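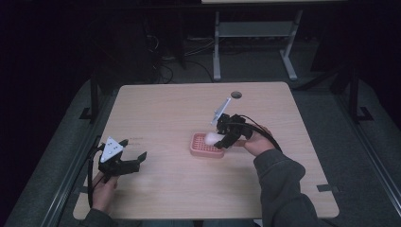
Every June my brother-in-law Peadar forwards me an article promising that the household robot is nearly ready, and every June I go on scrubbing my own bathroom. So I've been looking at what the machines are being asked to do lately. Soap, mostly. Soap and the dish it lives in.

I'm not sneering at soap. A bar is slippery, it has no handle and it changes shape every week you own it. A four-year-old drops it and so do I. Now try it with two stiff black pads and no skin. 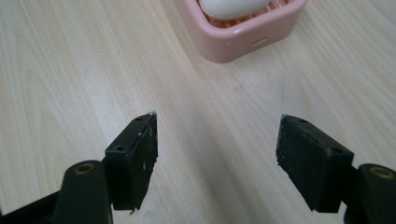 Would I pay for a robot that tidies the bathroom?
Not at the prices I've seen. Weren quoted me $2228 for an arm that bolts to a bench, and the bench was extra.

The bit I can't get past is the rest of the room. Lifting a bar of soap off a ribbed dish is one job. Then there's the hair in the drain, the towel behind the door and the ring around the tub, and every one of them is its own headache.
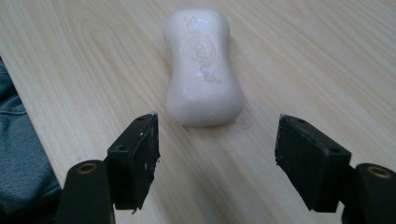

2 min read

Look at a bar of Safeguard lying on bare wood, with good light and plenty of space around it. My sink has nine things crowded on the ledge and a tap that drips on all of them.

Stuart Pilkington, who I used to work with at Fonseca, figures we'll have it sorted before he retires. He's 70 next birthday and shows no sign of stopping, so he's left himself some room. I've put twenty bucks against him.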